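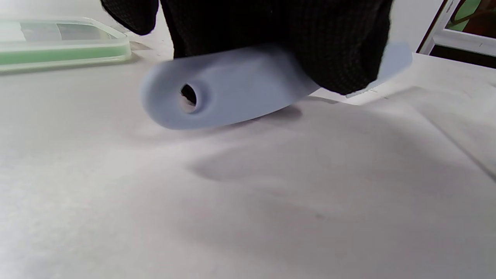
A gloved hand holding a light-colored plastic part at a white tabletop.

Search the help pages Search Clear

Frequently Asked Questions: Replacement Parts and Repairs

Munia supplies replacement parts for household goods that are no longer supported by their makers. The answers on this page apply to orders placed by private customers. Schools, hotels and repair shops with a trade account should refer to the terms sent with their account letter.

Ordering

How do I find out whether you stock the part I need?

Enter the model number of your appliance or piece of furniture in the search box. The model number is usually printed on a label or stamped into the base. Our catalog lists 1,262 parts at present, and it is updated on the first working day of each month. A part that does not appear in the catalog is not held in stock.

I cannot find a model number. May I still order?

Yes. Please send us a written description of the item, the approximate year of purchase and the length, width and thickness of the part. Measurements should be given in inches or millimeters, but not in a mixture of both. Our parts desk will reply with the closest match or will confirm that none is available.

Is there a minimum order?

No minimum applies to orders from the catalog. Parts made to order are subject to a setup charge, which is stated in the written quote before any payment is taken.

Can I order by telephone?

Telephone orders are accepted for catalog parts only. Requests for made-to-order parts must be submitted in writing so that the measurements can be kept with the order.

Parts made to order

What does "made to order" mean?

Where a part is no longer available from any supplier, we may be able to have a copy made from your original. This work is carried out at our Grulline workshop. You will be asked to send the original part, including all broken pieces, by tracked mail. Parts should be clean and free of grease or food residue when they are packed.

Will the copy match the color of the original?

We will choose the nearest standard color. Plastic that has been exposed to sunlight or cleaning products often changes shade over the years, and an exact match to an aged part cannot be promised. If color is important to you, please ask for a sample chip before approving the quote.

Which parts do you decline to copy?

We do not copy parts that carry electrical current, parts that hold gas or liquid under pressure, or any part of a child car seat or crib. We also decline parts that are still sold by the original maker. In those cases we will direct you to the maker's own parts service where we can.

How long does a made-to-order part take?

Please allow 4 weeks from the date you approve the quote. The workshop closes for part of July, and orders approved shortly before the closure will take longer. The expected shipping week is shown in your confirmation.

Will my original part be returned?

Originals are returned with the finished copy unless you tell us otherwise. Please state on the order form if you do not want them back.

Fitting

Do you provide fitting instructions?

A printed sheet is included with most catalog parts. Over 800 of these sheets can also be requested by e-mail at no charge, including sheets for parts we no longer sell. Made-to-order parts are supplied without instructions - you are asked to note how the original was fitted before removing it.

The new part is tight. Should I force it?

No. Check first that no fragment of the old part remains in the slot or hinge. Small clips may be easier to fit after the part has been kept at room temperature for several hours. If it still does not seat fully, stop and contact the parts desk.

May I trim or sand a part?

You may, but a part that has been cut, sanded, drilled or glued cannot be returned for a refund.

Delivery and returns

Where do you ship?

We ship to all addresses within the country. Small parts are sent by regular mail and larger items by courier. Orders may also be collected from our counter at Hrynyshyn, which is open every day except Sunday. Please bring your order number and wait for the collection notice before making the trip.

How do I return a part?

Unused catalog parts may be returned within thirty days of delivery. Complete return form 351, enclose it with the part and keep your proof of mailing. Refunds are made to the original method of payment. Return postage is paid by the customer unless the part is faulty or was sent in error.

Can a made-to-order part be returned?

Only if it differs from the measurements in the approved quote or shows a fault in the material. In either case we will make the part again or refund the full price, including the setup charge.

The Testari repair fund

What is the Testari repair fund?

The fund lowers the cost of parts for households receiving income support. It covers half the price of one catalog part in each calendar year. It does not cover postage or made-to-order work.

How do I apply?

Ask the parts desk for an application before you place your order. Applications cannot be considered for orders that have already been paid. A decision is normally sent within ten working days, and the part will be set aside for you during that time.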